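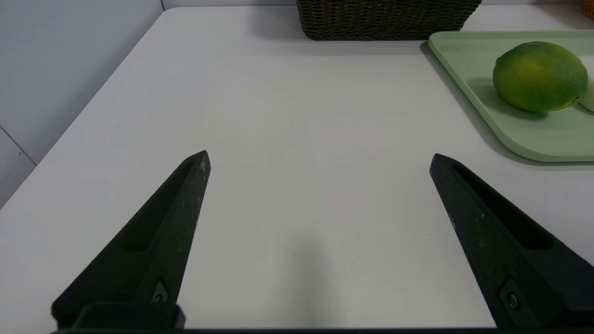 Kukmont Groundwater Monitoring Network: Progress Report to the Funding Body, Second Reporting Period

Prepared by Higinio Ibarra, Project Lead

1. Status

The project is on budget and five weeks behind the agreed work plan. The delay comes from the bore refurbishment stage, which depended on dry access tracks along Huerta Creek. Logger installation and the first salinity sampling round are complete for every bore that could be reached. The draft water table map, due at the end of this period, has been moved to the next one. No change to the total grant is requested.

2. Bore refurbishment

The network consists of 21 bores on the Kukmont plain, most of them drilled as stock or investigation bores and later left without regular readings. Each was inspected for casing condition, total depth and siltation before any equipment was bought for it.

Fourteen bores needed nothing beyond a new cap and a survey mark. Four were silted above the screened section and were airlifted by Bimel Drilling until the discharge ran clear and the field conductivity was stable over three consecutive readings. Two had corroded steel collars, which were cut back and replaced with PVC risers set in a concrete pad. The remaining bore, K-17, has a collapsed casing below the water table and cannot be recovered at reasonable cost.

We propose to decommission K-17 by grouting from the base upward and to use the unspent refurbishment allowance for a shallow replacement on the same road reserve. The landholder has agreed in principle. A quote from Bimel is attached as Appendix B and is within the allowance.

Casing collars were resurveyed to the common datum after the work. The old collar heights were found to be unreliable at three sites, the worst of them off by 645 mm. Historical water levels for those bores have been corrected in the database, with the original values kept in a separate column. Anyone using earlier extracts from the Kukmont dataset should download it again before plotting trends.

3. Loggers and telemetry

Temeck pressure loggers were installed in the 20 usable bores and set to record hourly. A barometric logger was placed at the Huerta Creek pump shed so that readings can be corrected for air pressure. Manual dips were taken at installation and again on the first download visit.

Agreement between logger and manual dip was within tolerance at 18 bores. At K-04 the difference was traced to a slipped suspension cable. The cable has been re-clamped and the affected record shifted by a constant offset, which is flagged in the file. At K-11 the difference grew steadily between visits, consistent with sensor drift. That unit has gone back to the supplier under warranty and a spare is in its place. Readings from K-11 before the swap should not be used.

Telemetry was budgeted for six bores. Five are transmitting once a day at 6 am. The sixth, K-20, sits in a low part of the floodplain with poor mobile coverage, and a taller antenna mast made little difference. We recommend leaving K-20 as a manual download site. The modem can be held as a spare.

4. Salinity sampling

The first round was carried out in May. Each bore was purged of three casing volumes, or until field readings settled, before the sample was taken. Samples were filtered on site for major ions and kept chilled until delivery. Holding times were met for all samples except the alkalinity bottles from K-08 and K-09, which were delivered a day late when the courier depot was closed on the Tuesday. Those two results are reported with a qualifier.

Two groups stand out in the results. Bores within 300 metres of the creek channel are fresh and have an ion balance close to that of the surface water, which supports the view that the creek is losing water to the aquifer along this reach. Bores on the eastern side of the plain are markedly saltier, and conductivity rises with depth where there are paired screens. Between the two groups the change is gradual, except near K-13, where the water is fresher than at its neighbours on either side. Leakage from the adjacent supply channel is the most likely cause, but one sampling round is not enough to say so. K-13 will be sampled in duplicate next time, together with the channel itself.

Field duplicates and blanks were within the limits set in the sampling plan. One laboratory result for sulphate was queried and reissued; the corrected certificate is in Appendix C.

5. Water table map

A working version has been contoured from the levels taken during the sampling round. It is not included in this report. The eastern contours rest on four bores and move considerably when K-17 is left out, so the map will be held until the replacement bore has been drilled and levelled. Sensitivity of the contours to the creek stage is also being checked — the present gauge board is on the downstream side of the Huerta Road crossing, and the backwater there is visible at moderate flows.

6. Access and landholders

Access agreements are signed for all sites but one. The outstanding agreement, for K-06, changed hands with the sale of the property, and the new owner has allowed visits by phone arrangement in the meantime. Two landholders asked for vehicle washdown before entry because of weed seed. A portable washdown kit was purchased from the field consumables line for $300.

A results sheet has been posted to each landholder giving the level and conductivity for their own bore. Several asked whether the water was suitable for stock or gardens. The sheet gives the general salinity ranges used for stock, and states that the samples were not tested for bacteria.

7. Expenditure

Refurbishment is under the approved amount by the cost of the K-17 repair, which did not proceed. Laboratory costs are slightly over, owing to the duplicate samples. Travel is over for the period after two return trips to the creek sites when the tracks were closed, and the excess has been covered from the contingency line. Full figures are in Appendix A.

8. Matters for decision

Approval is sought to decommission K-17 and drill the replacement from existing funds.

Approval is sought to remove K-20 from the telemetry list.

The due date for the draft water table map should be revised to the end of the next reporting period.

9. Work planned for the next period

Drill, develop and survey the replacement for K-17. Install a Temeck logger in it from the spares held.

Carry out the second sampling round, including the channel at K-13.

Install a second gauge board upstream of the Huerta Road crossing and level it to the same datum as the bores.

Complete the access agreement for K-06.

Issue the draft map and the supporting level data for comment.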